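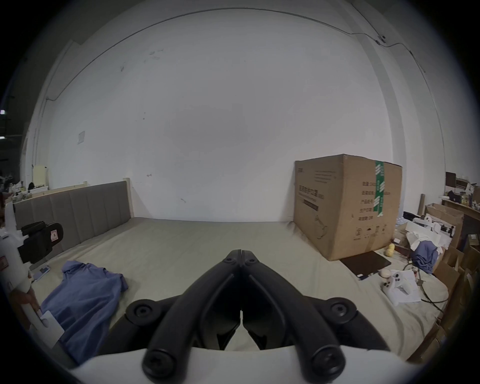 What mattress depth does the Trilla fitted sheet accommodate?

The Trilla fitted sheet is made for mattresses up to 17 inches deep, measured at the side with any topper or protector in place. Mattresses deeper than this require the extended version, which is made to order.

Trilla Fitted Sheet, Series 558
Supplied by Procházka Institutional Linens

The Trilla fitted sheet is intended for student residences, guest houses, staff housing and other properties in which beds are made by different people and linens pass through a shared laundry. It is sold by the carton to registered accounts. Individual sheets may be purchased as samples before an order is placed.

Series 558 replaces the earlier Trilla sheet, which had elastic at the corners only. The present series has elastic along the entire hem. Properties holding stock of the earlier sheet may continue to use it alongside the new one, although the two should be stored separately so that housekeeping staff know which they are handling.

Fabric

The sheet is woven from a blend of cotton and polyester in a plain weave. The blend was selected for service life and drying time. It has a firm, smooth hand when new and softens over the first several washes. Customers who prefer an all-cotton sheet should refer to the Hallar range, which is cut to the same patterns but dries more slowly and wrinkles more readily.

The fabric is not treated with a permanent-press finish. A sheet removed promptly from the dryer and fitted while still slightly warm will lie reasonably flat without ironing. Some creasing is to be expected on a sheet taken from a folded stack, and most of this will relax once the bed has been in use.

Colors

Series 558 is offered in white, oat, sage and slate. White and oat are held in stock throughout the year. Sage and slate are woven in larger lots and may be subject to a waiting period in late summer, when residence halls place their orders for the new term. Small differences in shade may occur between lots. Properties that require an exact match within a room should order the full quantity for that room at one time.

Sizes

- Twin
- Twin extra long
- Full
- Queen
- King

Each size is identified by a colored thread sewn into the hem at one corner, as well as by a woven label. The thread remains readable after the label has faded, and a key to the thread colors is packed in every carton. The thread corner is always placed at the foot of the bed, on the left as one stands facing the headboard. Staff who follow this convention will find that the longer sides of the sheet fall correctly on the first attempt.

Size should be taken from the mattress itself and not from the bed frame. Frames described as queen are occasionally supplied with a mattress of a different standard, particularly where furniture has been purchased abroad. Before the first order, measure the width, the length and the depth of at least one mattress of each type in the building, and record the figures on the account form.

Packing and ordering

Sheets are packed eight to a carton, in one size and one color. Mixed cartons are not available. Orders of 42 cartons or more are delivered on pallets, and the receiving address must have a loading dock or be able to accept a delivery by lift gate. Please state which of these applies when the order is submitted.

Orders received before noon are entered the same working day. The account holder will receive a written confirmation showing the size, color and quantity of each line. Corrections should be returned in writing before the order leaves the warehouse.

Fitting the sheet

1. Remove the used linens and inspect the mattress protector. Replace the protector if it is torn or stained.
2. Draw the bed away from the wall if it can be moved safely. On a bed with a fixed headboard, leave enough room for a hand to pass between the headboard and the mattress.
3. Locate the thread corner and place it at the foot of the bed, on the left.
4. Fit the two corners at the head first. These are the most difficult to reach once the sheet is under tension.
5. Fit the corner at the foot diagonally opposite the last one secured, then the remaining corner.
6. Run a hand along each side and tuck the hem beneath the mattress. Smooth the surface from the center outward.
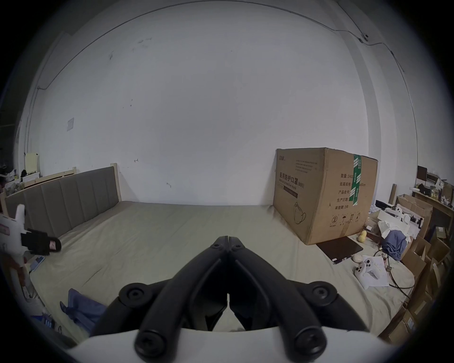 Laundering

Wash before first use. The sheets should be washed warm with a mild detergent, separately from towels, which shed lint and add weight to the load. Fill the machine loosely. A sheet that is tightly packed tends to gather smaller items into its corners, and those items will be neither properly rinsed nor evenly dried.

Chlorine bleach may be used on white sheets only, at the dilution given by the manufacturer of the bleach. It shortens the life of the elastic and should be reserved for stains that have not responded to other treatment. Oxygen-based products are suitable for all four colors. Fabric softener is not recommended - it leaves a coating that reduces absorbency.

Tumble dry on a medium setting and remove the load as soon as the cycle is complete. High heat is the most common cause of early elastic failure in the sheets returned to us. If the laundry is handled by an outside contractor, a copy of this section should be given to the contractor at the start of the agreement.

Folding and storage

Fold the sheet by nesting the corners into one another in pairs, then laying it on a flat surface and folding the elasticated edges toward the middle. The finished bundle should be rectangular, with the woven label facing outward. Shelves should be clean, dry and away from direct sunlight, which will fade sage and slate along the exposed fold.

We advise properties to keep three sheets for each bed: one in use, one in the laundry and one on the shelf. Stock should be rotated so that newly washed linens are placed at the bottom of the stack. Where shelf space permits, a separate shelf for each size will prevent most fitting errors.

Related equipment

The Tokex mattress protector is designed to be used beneath the Trilla sheet and is available in the same five sizes. It has a quilted top and a stretch skirt. The protector adds a small amount to the depth of the mattress and must be included in the measurement given on the account form. Tokex pillow covers are listed separately.

Guarantee

Procházka Institutional Linens guarantees the stitching and elastic of each Series 558 sheet against defects of manufacture for one year from delivery. The guarantee does not extend to fading, to damage by bleach or high heat, or to sheets fitted on mattresses deeper than the stated limit. Claims should be accompanied by the carton number, and the sheet should be laundered before it is returned.

Questions regarding institutional accounts may be directed to Emília Procházka, Accounts Office. Requests for the extended-depth version are handled by the workroom and are normally quoted within the week.

Reader comments (3)

Bohumila Danko
We changed over to the 558 in February at our guest house and the corners hold much better than the old ones. My one complaint is the thread on the twin extra long, which is very close in color to the thread on the full. Under the light in our linen room I have to look at the label anyway.

Accounts Office
Thank you for the comment. The thread for the twin extra long will be changed to a darker shade with the next lot. Existing stock will be sold through with the present thread, and the key in the carton will show both.

northhall_housekeeping
Can the extended version be had in sage? The order form only lets me pick white. Also the foot-of-bed rule took our evening staff a few days to learn but they are using it now.

Contact us | Account forms | Copyright Procházka Institutional Linens. All rights reserved. | Back to top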